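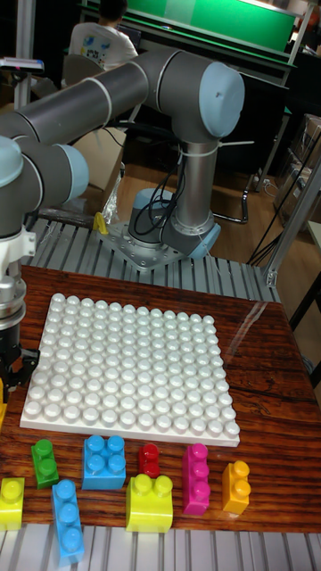 Gunhild Ravn, cell technician, Ronbridge

Stulell cell, brick placing: inspection checklist with comments
Inspected April 5, 2020. Power off for items 1 to 4, slow speed for the rest.

1. Base and mounting plate
Bolts checked with the torque wrench, none moved. Paint marks renewed on two of them. The slots in the aluminium under the plate want brushing out, crumbs and grit get in there.
Result: pass

2. Cables on the upright link
Ties are tight and the sheath is sound. Check that the loop down to the base still has slack with the elbow turned fully each way. Trim long tie ends next time the cutters are out.
Result: pass, with comment

3. Joint caps
All seated, no cracks, no grease at the seams. The elbow cap was refitted in October and is holding.
Result: pass

4. Adapter and flange
Look into the screw holes of the white adapter with a torch and try each screw by hand. One was a quarter turn slack and has been nipped up. Wipe the vents on the flange with a dry cloth, no spray.
Result: pass after adjustment

5. Gripper hold
Close on a two-stud brick and hold for 80 seconds at the raised position. Repeat with the other fingers-down pose in the Filtance program. No slip found.
Result: pass 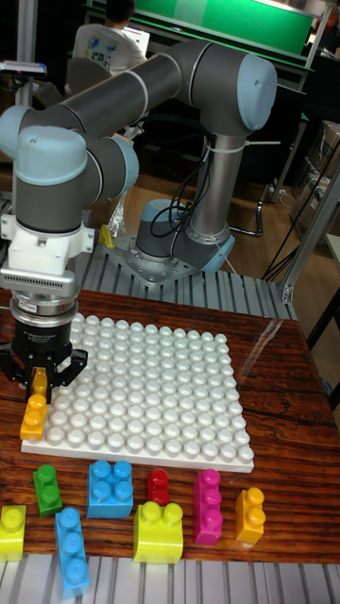 6. Baseplate position
Measure from the table edge to the near corner at both sides. The figure is 119 mm and it was met on both. If the plate has shifted, reset it before teaching any points.
Result: pass

7. Placing run
Arnardóttir wrote the present routine and the cycle counter stood at 300 when I started. I ran it at slow speed with a hand on the stop button.

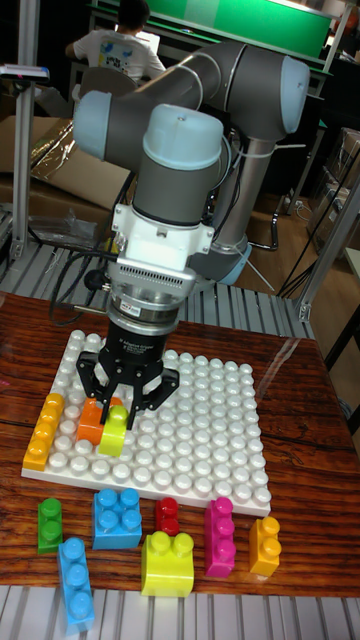
Finger clearance is the item I would watch at the next inspection. The routine sets bricks close together, and the fingers have to open without knocking the neighbour. With the yellow-green brick right beside the orange one, the open fingers come down around the pair, so teach the approach height there first and the sideways offset second. Check the tips for burrs every 200 cycles.
Result: pass, recheck due

8. Emergency stop
Pressed once at rest and once in motion. Arm held position both times. Reset from the pendant only.
Result: pass

Still open: brush out slots, trim tie ends, recheck finger clearance.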